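FOR IMMEDIATE RELEASE
2nd February

Vemden Opens a Cup Library for Offices, Clubs and Anybody Else Who Runs Out of Cups

Hi, I'm Neelam Kaushik, and I've been buying paper cups for other people's parties since before I had a business name to put on the receipt. As of today I run the Vemden Cup Library, and I'm so happy to finally get to tell you about it!

It works like this. You're having a staff coffee, a bake sale, a retirement do, a kid's birthday in the back of the office (we've all done it). You need cups, and you have no idea if the ones on the store shelf will hold a proper mug's worth or fold up the second somebody squeezes them. So you come to us, you pick up a sample pack, you stand the cups on your own table next to your own coffee pot, and you see which ones you like. Then you order exactly as many as you need. If that's 11, you can have 11. I mean it. I once had to buy a whole carton to serve one book club and I was finding cups in my closets until the following October.

We open with 235 styles on the shelves, from tiny tasting cups to the big ones I personally drink my tea out of. There are plain whites, there are brights, there are stripes, and there are more florals than Kekeli Yakubu thinks any town needs. Kekeli does our ordering and he's a plain cup man. I'm a flower person. We have agreed to stock both and argue about it over lunch.

Let me say a word for the plain white cup, though, because it's the one people ask us for most. You can write a name on it. You can put a sticker on it, and it goes with every napkin ever made.

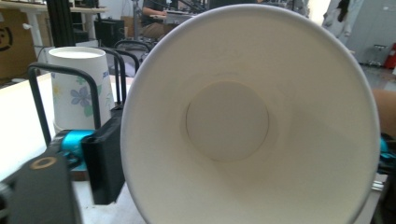
The flowery ones are what people reach for when there's cake, and I'd say go ahead and mix them. Set the patterned cups where guests come in and keep the plain ones by the refills. Dela Ayaaba did it that way for our try-out morning at the Flidow building and the table looked lovely, and she'd like everyone to know she did it on two hours of sleep with a new baby at home.

A few things folks asked us that morning, so I'll answer them for everybody. Yes, you can bring unopened sleeves back. No, we don't print logos, but Steinar Hjaltested over at Stöcker does, and he'll take our cups and do a small run for you at a fair price. Lids are coming, but the ones we were sent first didn't fit the big size and I sent them all back. Straws, I haven't decided.

"I run a front desk, so I'm the one who gets the phone call when the break room is out," says Comfort Asamoah, office manager at Vulach, who signed up as our very first member. "I took home a sample pack and let everybody vote with a marker. People had opinions I was not ready for. We ended up with two kinds, and I haven't had a call since."

Sample packs are free to members and you can keep them. Membership is free too for the first 868 people who sign up, and after that we'll ask for a small yearly fee to help with the rent. You don't have to be a business. Scout troops, choirs, a family with a big reunion coming, come on in.

We're on the ground floor of the Flidow building, through the side door with the green awning, open weekday mornings and late on Thursdays. Parking is behind the building. If the shutter's half down, knock anyway, I'm probably in the back with a box cutter.

Reporters are welcome any time we're open, and I'll happily talk your ear off about rolled rims. Kekeli will too if you can get him to put down the clipboard. For interviews or a sample pack for your newsroom, ask for Neelam at the counter, or leave a note with the Flidow front desk and I'll call you back the same day.

About the Vemden Cup Library
The Vemden Cup Library lends advice, gives out samples and sells paper cups in any number, starting at one. It is owned and run by Neelam Kaushik, with Kekeli Yakubu and Dela Ayaaba.

###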